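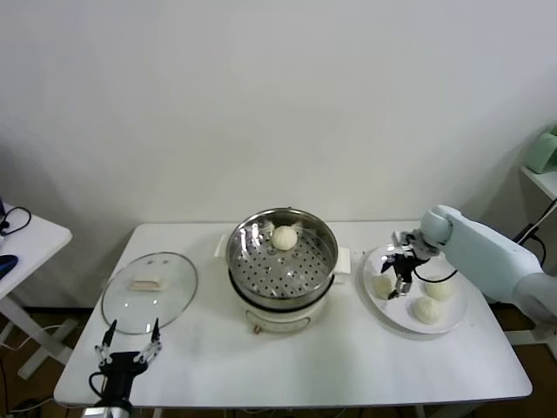 Bun task, lid off, one bun in the basket and three on the plate

Success rate drops when I add more demos??
jatby_bench
Two-arm setup, buns and a steamer. Trained on 2000 episodes, fine, decent numbers. Added the February batch so now 3936 total and the policy got worse — hesitates over the plate, fingers half open, then drifts. Same learning rate, same everything. Paper from the Urkilow lot says more data always helped them. What am I missing?

Weerasinghe
Same everything is your problem probably. Did you keep the number of training steps the same too? Nearly double the data, same steps, each episode gets seen half as often. Also check whether the new batch was recorded by different people. We had 6 operators and two of them paused before every grasp, the policy learnt the pause. Cut the idle bits at the start and before contact, retrain, compare on the same start positions. And how many test runs? With 17 or so per policy a drop can easily be noise, so give the raw counts when you post teh numbers.

Grodstead
had this with dumplings. was the camera, got knocked between batches. overlay a first frame from each and look

jatby_bench
Steps were the same, yes. Doh. Will trim pauses and rerun, overlay first tho — cheaper. Only did 17 runs each so point taken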